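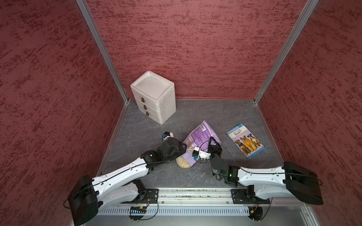 *Dog corner, with "Why Do Dogs Bark?" on the right and the little drawers in back*

Okay, a small thread about setting up a dog corner, because I've been putting it off since September and I finally have opinions!! (1/?)

---

First opinion: small drawers beat one big bin. I had a big bin. Everything sank to the bottom of it - poop bags, the nail clippers, a tennis ball that had seen things. Drawers mean I can open one and know what I'm getting. Top for leash stuff, middle for brushes, bottom for whatever I don't want to deal with today.

---

The book is for my nephew, who is staying with us for 3 weeks and has asked me why dogs bark every single morning before coffee. It's a level 3 reader, so he does the easy pages and I do the long words. We're reading it on the floor, next to the food, because that's where the dog will be.

---
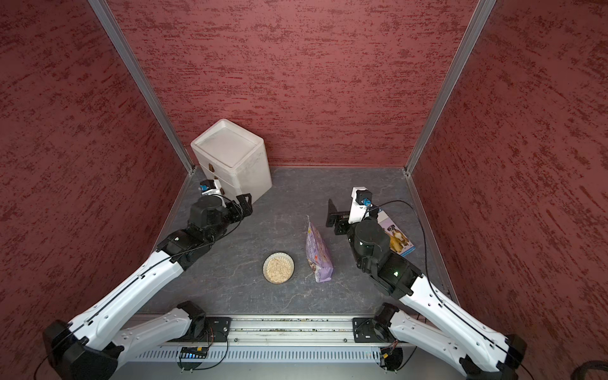 Feeding is where I've changed my mind the most. I used to pour straight from the pack and guess, and my guesses were very generous (ask the vet). Now it goes in a bowl first and I look at it before anybody gets called to dinner. A shallow round one like that with the light rim is my favorite, you can tell right away how much is in there. Deep bowls lie to you!

---

Someone asked about the mess. Yes, there are crumbs. I sweep after dinner, and if I skip a night I hear it under my socks in the morning. A smooth floor helps a lot - we tried a rug under the bowl for 2 days and I'm never speaking of it again.

---

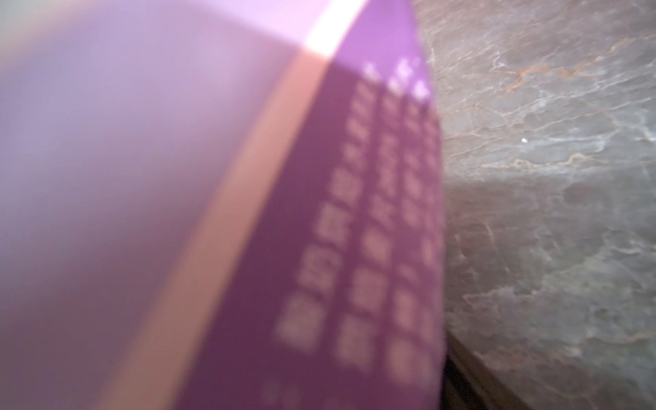
Also, keep the packaging until the food's gone. I tossed one last month and then stood in the aisle at Tabrizi trying to remember which flavor it was. All I had was "purple." There were a lot of purples.

---

Next job is a hook for the leashes, low enough for my nephew to reach. If you've got one that sticks to painted walls and stays up, tell me which, please.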